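Taking a group to the Lendeck open day: what should we expect?
Posted by Anong Hemmin in Visits and Outings

Our evening class has been offered places at the robot handling demonstration at Lendeck. Most members have no technical background. I should be grateful to know whether the session is suitable for beginners, and whether visitors may bring objects of their own for the arm to pick up.

Gion Lehner
It is suitable. I attended in January with a party from Musex. The talk lasts too long, but the staff answer plain questions plainly. Wear flat shoes, as the hall floor is uneven by the east door.

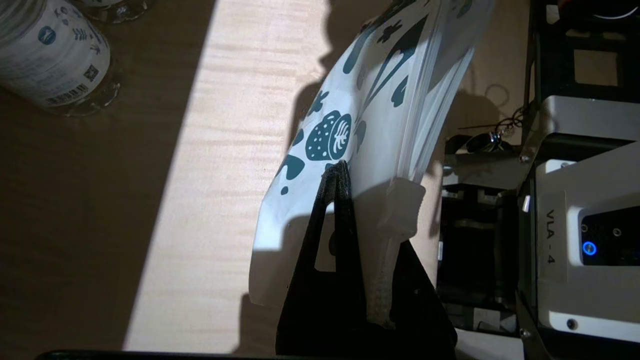 Kilian Lanz
Objects from visitors are accepted at the second table, subject to approval by the demonstrator. Glass, liquids and anything heavier than 300 grams are refused. Soft packaging is welcome and, in my view, more instructive than boxes: a paper bag such as the white one with the teal strawberry creases between the fingers, and your members will see at close range how the gripper holds something with no firm sides. Please ask before leaning over the table — there are cables beside the arm. Groups are split in 2, so agree beforehand who goes first. Bookings are made through Ms Oi-ling Ng at the front office, who will require a list of names.

Said El-Sayed
I believe parking is at the Ortner building, but this may have changed.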